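Home Reviews Opinion Guides Forum

Put the Volume Number Back on the Display 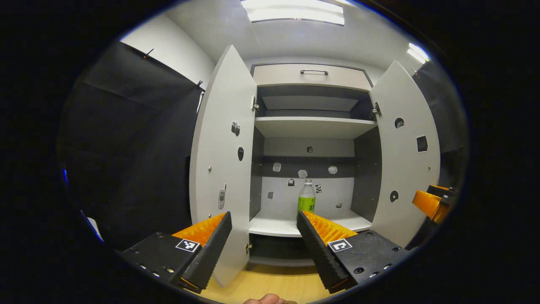

The last three amplifiers I set up for other people had no readable volume level. One had a ring of white dots. One had a bar that faded out two seconds after the knob stopped moving. The third, a Tirnberg streaming amplifier, showed the level only in its phone app, on a slider with no scale printed beside it. All three sounded fine. I would not buy any of them.

A volume number is a reference. If I know that late-night listening on my system sits at 30, I can set it before the music starts. If a guest has been at the remote, I can see it. With dots, I have to play something and adjust by ear, and if the previous source was quiet, the first thing I hear may be far too loud.

The usual defense is that the number is arbitrary, and this is partly true. On a scale from zero to 99, the maker decides how much each step does, and 40 on a Vasić is not 40 on a Pamari. But I am not comparing two brands. I am comparing my system today with my system last week, and for that any fixed scale will do, provided it stays put.

A decibel scale is better still. The older Mellthorpe receivers showed attenuation in half-decibel steps, with zero as the reference level. Buyers found the minus sign confusing, so the company added a menu option for a plain scale and kept both. That was the correct fix. The current model drops both and gives you an arc of light around the knob. It looks good in a showroom. From a chair across the room I can't tell a third from a half.

Step size is the related problem. Many app sliders cover the full range in the width of a thumb, so the smallest movement I can make is several decibels. The hardware behind them is often capable of 200 steps or more. The resolution is in the box and the interface throws it away. Buttons marked plus and minus, one step per press, would solve this on the same screen.

Then there is the matter of a maximum limit. Most of these products let you set one, which is sensible in a house with children or thin walls. On the Tirnberg you set it by dragging a second unlabeled slider and then testing the result with your ears. A limit you cannot read is hard to trust and harder to restore after a firmware update has cleared it. The July update cleared mine.

None of this needs new parts. Two digits fit on the smallest display anyone still fits, and a device with no display can put them in the app. Let the owner turn them off if they spoil the look. I would leave them on — all the time, dimmed at night, and large enough to read from the sofa.

Contact us | Copyright Notice | Back to top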